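Table Lamps: Getting the Shade Clean, the Stem Straight and the Light Where You Want It
Posted Wed 18 September by Yen-ting Tse
Filed under Lighting, 1,521 readers so far

I love a table lamp. One decent lamp on a plain table does more for a room than a whole ceiling full of tubes, and most of the tired ones I see need an hour of care and nothing you'd have to order.

Start with the shade. Unplug the lamp, let the bulb cool, and run a dry lint roller down the fabric from top to bottom, turning the lamp as you go. Do the inside too! That's where the dust cooks on and turns the light yellow. For marks that won't roll off, try a barely damp white cloth with one drop of dish soap, and dab. Rubbing raises the nap and you'll see the patch every time you switch it on.

A wide white shade shows everything, so look straight down into it before you decide you're done. The top opening lets you check the rod in the middle and the inside of the fabric in one go.
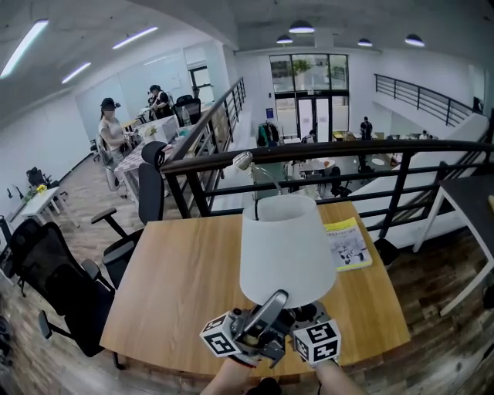
White drum shade on a light oak table, by the balcony railing.

Next, the wobble. Nine times out of ten it's the nut under the base. Peel back the felt (slowly, you want it to go back on), hold the stem still with one hand and snug the nut up with the other. Finger tight plus a small turn is plenty. If the stem still leans, look for a flattened washer. I buy mine in the little Nekum bags from the hardware store on Liao Street, 19 to a bag, and they last me years.

When you move a lamp, hold it low, at the base. Lifting by the shade bends the ring, and lifting by the stem works that nut loose again. Wind the cord up first so it isn't trailing behind you.

Chrome and brass want different treatment, and plenty of lamps have both. Chrome comes up beautifully with a dry microfiber cloth, or a bit of white vinegar and water if there are fingerprints. Keep the vinegar off the brass. A soft cloth is enough there – if the brass is lacquered, polish will only cloud it.

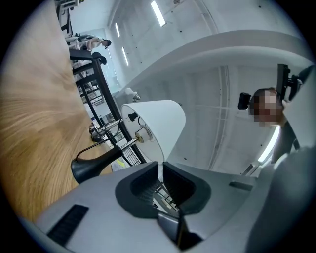
Can I wash a fabric shade in the tub?
Only if it's stitched to the frame. Glued shades come apart in water, so stick to the roller and the damp cloth for those.

Placement! Sit down in the chair you'll use and look at the lamp. If you can see the bulb, the lamp is too high or the shade is too short. On a table near a railing, keep the base well in from the edge and run the cord where a sleeve or a chair leg won't catch it.

Sze-wing Yeh wrote in to say she puts 2 small felt pads under the front of her lamp base to level it on an old table. I tried it on my Skallovach desk and it worked a treat, no more rocking when I type.

Next up in September: bulbs, and why I keep a box of warm ones in the hall closet.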